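Chapter 14
Sampling by Area

Many surveys begin with a surface too large to be examined in full: a field, a wall, a sheet of cloth. The usual answer is to divide it into cells of equal size and examine a chosen few. 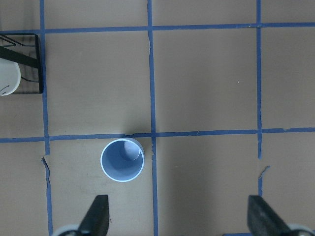 Cell size must be fixed before any cell is drawn. Small cells give finer detail but more edges, and items lying on an edge need a rule – most surveyors assign them to the cell above or to the left. Petek (Section 3) used 52 cells at the Sikden meadow site and gave each a number. Random selection is treated first, followed by selection at fixed steps.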